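Carpet tiles

I keep this page because people kept asking me the same things about carpet tiles, and at some point it was easier to write one long entry than to answer them all over again. It's laid out like an encyclopedia article, more or less, but it's me talking, so expect a few opinions (I have plenty!).

What they are

A carpet tile is a square of carpet with a stiff backing, made to sit flat on a floor by its own weight or with a dab of sticky stuff underneath. You'll also hear them called carpet squares or modular carpet. The carpet that comes on a big roll is called broadloom, and the two get compared constantly, usually by somebody who is about to spend money on one of them.

Most tiles you'll meet have three layers. There's the face, the part you walk on, then a thin sheet the yarn is stitched through, and then a heavy backing that keeps the whole thing from curling up. The backing used to be bitumen a lot of the time, and if you've ever carried a stack of old bitumen tiles up a flight of stairs you know all about it. Vinyl and felt backings are common now, and felt is the one I'd pick for a bedroom.

Faces

Loop pile is where the yarn goes up and comes back down without being cut. It wears well and hides dirt, but a cat will find it fascinating. Cut pile is softer and shows footprints. Needle-punched faces are more like thick felt, cheap and tough, and you see them in hallways and sheds. Then there are the flat woven ones, which have a tight, fine texture and a slightly crisp feel under socks. I put off trying those for years and now I wish I'd started sooner.

Sizes and laying patterns

Half a meter on a side is the usual size where I shop, though there are planks and bigger squares too. Always check the box, especially with leftovers, as two makers can both say "standard" and be a hair different.

Every tile has an arrow on the back showing which way the pile runs. Point all the arrows the same way and you get monolithic laying, which looks closest to one big carpet. Turn each tile a quarter from its neighbor and you get the checkerboard look, even in one color. Ashlar and brick patterns shift the rows by half. My own favorite is random, where you really do just pick them up and put them down. It's very forgiving of stains later on, and you can finish a room before lunch.

My own floors

I've laid four rooms so far. The biggest took 113 tiles, a dark charcoal from Rothe, and I bought them as an end-of-line lot for $360, delivered. The second bedroom is Ballov loop pile in a sort of oatmeal, and I don't love it. It sheds. Fikri Kwok lent me his carpet knife for that one and I wrecked two blades on the first evening, cutting from the front like a fool. Cut from the back! Score it with a straight edge, bend it, then cut through.

Start in the middle of the room, too. Snap two chalk lines, check they cross square, and work outward so the cut pieces end up along the walls. I skipped this in the hallway and there's a sliver by the bathroom door that has come loose more times than I can remember.

Sticking them down

You don't want permanent glue. Tackifier is a roller-on adhesive that stays tacky, so tiles grip but still lift. Corner stickers work as well, and I've used the Telel ones on painted concrete without trouble. Give the subfloor a proper vacuum first.

Care

Vacuum along the pile, blot spills, and keep a few spares somewhere dry. When a tile is past saving, lift it and drop in a spare. The new one will look too bright for a while, so I swap one from under the couch into the bad spot and hide the fresh one there.

Page last changed 24 September 2020. Contact | Copyright Trolico Floor Notes | Back to top 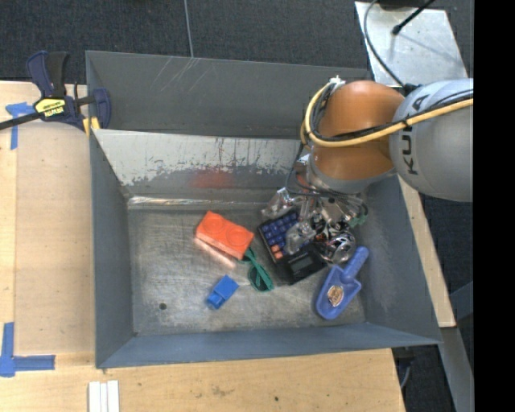 Dark gray carpet with a fine woven texture, seen behind a light wooden work surface.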